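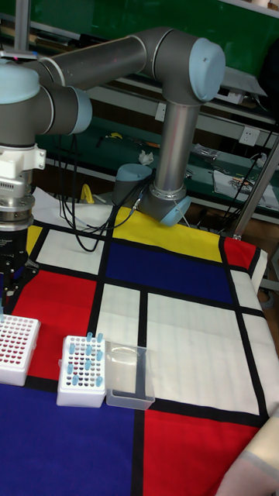

What is the best way to lay out racks on a shared table?
Side by side and square to the edge, with the tubes in an order that a tired person can still follow.

That is the short version of our project, which ran until May and used more tube labels than either of us had budgeted for. King-fai Huang wrote the sorting rules and Rahel Aigner broke them, mostly on purpose. The tablecloth was chosen by vote. It has big blocks of red, blue and yellow between thick black lines, and our tutor has asked us to stop calling it the grid reference system.

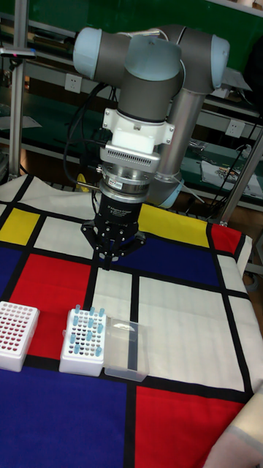 We began with a plan named Ristton, in which every rack had its own coloured block. It worked on paper – most things did that term. On the table, the racks were a little less obedient, and a black line makes a poor fence.

Red caused the most argument. A red block under a white rack looks splendid and does nothing for anyone trying to tell a full hole from a vacant one. Rahel's notes on this run to 14 pages, two of them polite.
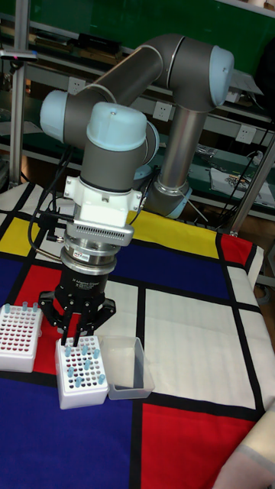

Second layout: Kofler

Kofler dropped the colour rule. Racks went towards the left of the table and the white panels on the right were kept for whatever needed putting down in a hurry. We allowed up to 2 racks per person, a limit King-fai broke before lunch. 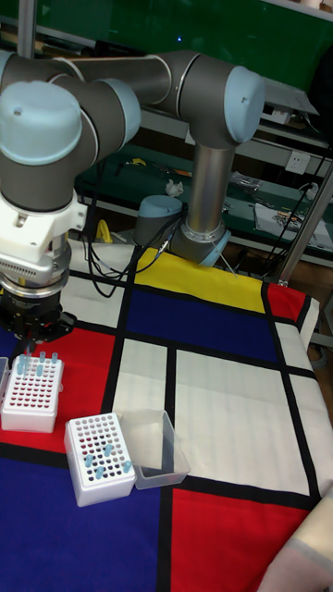
Page 14

We would keep Kofler and change the cloth. Plain grey was suggested and lost the vote again. The rules are in the appendix, along with Rahel's objections to them.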